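Estomik > Galleries > Rooms and displays > Wallpaper corners

Wallpaper corners: patterned walls and what we stood against them

Text by Sibusiso Visser

These pages collect the small room corners put together at Dotholm over the winter. Each one started with a wallpaper and then had a few pieces of furniture and some odds and ends placed against it. The aim was to see how old-fashioned papers look next to plain white furniture, and which of our spare shelves were worth keeping.

The papers came from a box of roll ends bought from Bozsik when they cleared their back shop. Most had lost their labels, so the names used here are our own. The box had up to 30 rolls in it, many of them too short for a full wall in a house but long enough for a corner. We hung them with ordinary paste and a wide brush. Where a paper had a large repeat we matched it at eye level and let the top and bottom fall where they did.

A few notes on hanging, as people have asked:

Cut each length 5 cm over at both ends and trim it once it is up.

Let the paste soak in for 5 minutes before lifting the paper. The thinner papers tear if they are left longer.

Start with the back wall and work outwards. An uneven join is less noticeable at the side than in the middle.

Press the paper into the corners with a dry cloth. A plastic smoother left shiny marks on two of the older rolls.

Furniture was kept to shelves and small tables. White was chosen for most of it so that the same pieces could be used again with another paper. Dark wood was tried with the violets early on and looked heavy, so it went back into the store. The darker pieces did better with the green stripe, which is on the Trindutia page along with the two plain papers.

For the shelves we used soft toys, books and bits of kitchenware, mostly things already in the cupboard at Dotholm. Small objects tend to disappear against a busy pattern. Something with one strong colour, or a knitted or woven surface, shows up better. Books were laid flat where the shelf was low and stood up where there was room. Nothing was glued or pinned, so the shelves could be changed about during the day.

The violet paper is the one visitors mention most. It has a pale background, so it doesn't make a small space feel dark, and the stripes are faint enough to miss from the doorway. We had four good lengths of it and one with a creased edge, which was kept for patching.

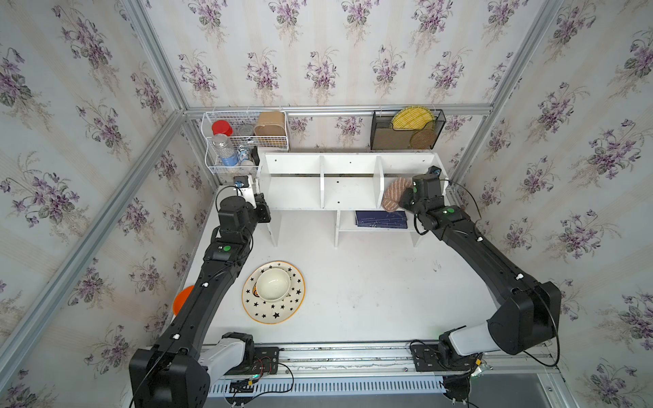 Violet bouquets on cream, with the white wooden shelf unit. Knitted loaf in the top right compartment, dark blue booklet on the lower shelf.

The shelf unit has three open compartments along the top, and a single object in one of them is enough with this paper. We tried filling all three and the flowers and the shelf began to compete. The booklet can be swapped for any slim book with a plain cover.

The violet paper stays up until the end of March. After that the walls will be stripped and lined for the next set, starting with a yellow trellis from the same box. Leftover pieces large enough for lining drawers can be collected from the front desk at Dotholm after 4 in the afternoon.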